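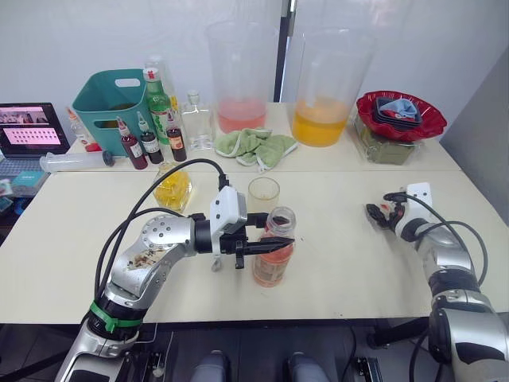 Ivden Drinks Table is a collection of notes and labels about cold drinks: what was poured, what it was poured from, and what state the table was in by the end. It began as a shopping list and got out of hand. The entries cover pitchers, bottles, cups, bowls and the cloths that live among them, and each vessel gets its own line, so two large clear pitchers at the back, one with pale pink in the bottom and one with orange up to about halfway, make two lines and never one called "juice". A crumpled green cloth with white edging also gets a line. Cloths are furniture as far as we are concerned.

Contents

There are 126 tables in this release, with roughly 3000 labelled items between them. Every table has a text file with the same name as its folder. The files are plain text, one item per line, fields separated by semicolons. We tried commas first and then somebody typed "pink, possibly grapefruit".

The fields, in order:
vessel; material; colour of contents; fill level; lid; place on table; remarks

Fill level is one of empty, low, half, high or unknown. Half is generous and runs from a third to two thirds. If you need millilitres you want a different hobby.

Colour is what the labeller would say out loud to a friend. Yellow is yellow. Pinkish-orange is allowed, after a long argument. Salmon, coral and blush were all used in version 1 and have been removed — please stop sending them in.

Flavour isn't a field. It used to be, and it was wrong so often that we took it out. Lemon slices can be mentioned in remarks if they can be seen, with "looks like" in front if there is any doubt.

Folders

ilie/ has the small tables, never more than a handful of vessels.
lirness/ has the long tables and the tables pushed together. Place on table is given as front or back, then left, middle or right. Anything sitting on the join goes down as front, because we had to pick.
trollow/ has bowls and tubs as well as drinks. Stacked things are listed from the bottom up, so a bowl on top of a container comes second.

Changes in version 2

Released December 17, 2021. Itziar Garrido relabelled all of trollow/ and found 30 items marked as cups that were jars. "Glass" is now a material only, and the thing you drink from is a cup, whatever it is made of. Anyone who had code looking for "glass of glass" can delete it. Residue on a neck or rim goes in remarks with its colour and no theory of how it got there.

Known problems

Clear plastic and clear glass are hard to tell apart, and the September batch is the worst for it. Where two labellers disagreed the material is "clear", and a search for either word will miss those lines.

Labels on bottles are copied only when they can be read in full. Half a word is left out, however tempting.

Spoons were forgotten altogether in ilie/. They will be in the next version if Itziar can face it.

Using it

Help yourself for teaching, sorting experiments or settling arguments about what counts as half full. Keep this file with the folders if you pass them on. Corrections are welcome as a changed line with the table number beside it. Please don't send a spreadsheet.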